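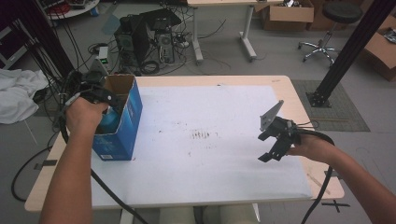
Left gripper at the blue box, right one open. The two towers are on the floor behind the table.

I've been building a pair of hand-held grippers in the shared workshop on Stelmakh, and I said I would write up where the build stands. The short version is that both of them work, the left one needs its cables redone, and I have started recording with them.

The idea is simple. I hold one gripper in each hand and do a task at the table. The recordings go to the computer, and later on I want to use them to train the small arm I have at home. I picked this way of doing it after trying to steer the arm directly with a game controller. It took me two evenings to get one usable run out of that.

The first pair I made, back in January, had printed fingers that flexed too much. If I squeezed anything stiffer than a sponge, the tips spread apart and the opening I logged was wrong. Svitlana Skoryk redrew the fingers with a thicker root and a sharper angle at the tip. They print in one piece and I haven't broken any yet. I did have to drill out the pivot holes by 2 mm. The drawing was fine, but my printer closes holes up and I keep forgetting to allow for it.

Cables are the part I like least. I bought them too long. On the left gripper the extra ends up wound around the handle and the jaws, and it catches on box flaps. The right one trails off the back of my hand and down to the floor, which is better, but I can feel the pull when I reach across the table. I plan to cut both down and add a clip at the forearm. Tymofii Bondarchuk thinks I should run them overhead from a pole. I may try that if the clip doesn't help.

The task I am recording now is reaching into an open box with the left hand. It sounds easy. The flaps get in the way, and with the gripper on I can't feel the side of the box, so I go slower than I would with bare fingers. I have 120 runs that I'm happy with and I want 500 before I train anything. Another 12 got thrown out when the log file stopped writing partway through. I moved the logging to its own process and it hasn't stopped again so far.

I keep a big sheet of white paper on the table. It's marked up by now and I should change it, but I'd like to finish this set on the same sheet so the runs match.

Next up is the cable work, then a second box of a different size. Els Baert has asked for the files for the fingers. I'll post them once I have fixed the hole sizes in the drawing.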